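Garrido Fund, Small Grants
Progress report, second period, through November
Project: The Wikby Crossword and Word Game Library
Submitted by Jomar Evangelista

Where we are

You asked for a report of no more than two pages with a frank account of spending, and I've tried to stay inside both limits. The short version is that the library is open, people borrow from it, and the shelves are up. The long version involves a damp wall.

When I applied, I said we'd collect and catalog word games and puzzle books from the last century and lend them out to anyone in Wikby with a library card. I wrote that the cataloging would take a few weeks. I would like to withdraw that sentence. I wrote it before I knew how many ways a publisher can number the same crossword annual.

The collection

We now hold 125 cataloged titles, which meets the target for this period. Most of them came from house clearances, and one large batch came from a retired typesetter who wanted them out of her garage by noon. I had them out by a quarter past. She mentioned the fifteen minutes.

Cataloging a puzzle book is harder than cataloging a novel, mainly on account of previous owners. We need to record whether the puzzles have been filled in, and if so, in what. Pencil can be lent with an eraser. Ink goes in the reference section, where visitors seem to enjoy it more than the blank ones. There is an anagram book from the fifties in which one owner has corrected the answers in the back, and then a second owner has corrected the first. Both of them were wrong about "carthorse."

The word games have been slower. A box of letter tiles is only useful if the letters are all present, and a surprising share of our donations arrive short of vowels. I have stopped asking where they go. Incomplete sets are being pooled to make complete ones, with the result that some of our games have two shades of tile and a sharp-eyed player can tell when the Q is coming. We put a note in the lid and call it a local rule. 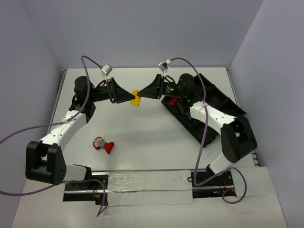
The pooled sets go out under the same terms as everything else: three weeks, renewable once, and please check under the couch before telling us it came that way.

Lending

Loans picked up once we moved opening time from 9 a.m. to 4 p.m. I had assumed puzzle people were early risers. The ones in Wikby are early risers who already have something to do in the morning, namely the puzzle in the paper. After four they're free, and they come in needing to discuss it.

The most borrowed item so far is a collection of very easy crosswords, which everyone takes out for a relative. The least borrowed is a volume of cryptics set entirely on church architecture. I have taken it home myself to keep its numbers up. I have got one answer, and it was "nave."

The evening club

Our second commitment to you was a monthly club for solving in company. It has met four times. The first meeting was quiet, as I'd given everybody their own copy of the same puzzle, and they behaved as they had all been taught to behave in school, with one arm curled around the page. For the second I put a single large grid on the wall and handed out one pen. That worked better, although the question of who holds the pen has become political.

The club has also started setting its own puzzles. The first grid was printed in the parish newsletter with a clue missing, and we received more mail about it than about anything else we've done. Several readers supplied the missing clue. Two of those were better than ours, and one of them can't be printed in a parish newsletter.

Attendance has held up well. I'd like to credit the program, but the room is warm and there is cake.

The room

This brings me to the damp. The back wall turned out to be wetter than the landlord remembered. We moved the older paperbacks away from it before any harm was done, and bought a dehumidifier, a Hiltine, which was not in the budget. It works very well and sounds like a small aircraft. During club evenings we switch it off, and I empty the tank afterward, which has given me a closer acquaintance with the Wikby climate than I wanted.

The shelving came in under budget because I put it together myself. It leans a little. I've checked with a level, and so has a member of the club, and then so did everyone else in the club. It's bolted to the dry wall and isn't going anywhere.

The catalog software

We're using Faster, the package your office suggested. Once set up, it has done the job. It does insist on an author for every item, and will not accept that a box of tiles didn't have one. For a while our catalog listed a prolific writer named Various. I have since found the setting.

Money

Spending on books, boxes and shelving is within the agreed amounts. Printing is slightly over, owing to the second run of the newsletter grid, with all of its clues. The dehumidifier is the one real departure. I'd like to cover it from the shelving underspend and would be grateful for your approval in writing, preferably before you visit and hear it.

Next period

The main job is the backlog, currently 10 crates in my hallway. My family has been patient, and has begun to give directions by them ("it's past the acrostics"). I plan to clear the hallway first and the spare room after that.

We'll also start a beginners' hour for people who would like to do cryptics and have never been shown how. Several club members have offered to teach it, and they disagree completely about method. I'm going to let each of them have a turn.

Finally, a small request. The grant terms ask us to display your sign where visitors can see it. We've done so, but it arrived reading "Grarido Fund." The club solved it right away and would like to keep it. I'd still prefer a replacement, if one can be sent.

Receipts are attached in date order, except for the cake, which I paid for.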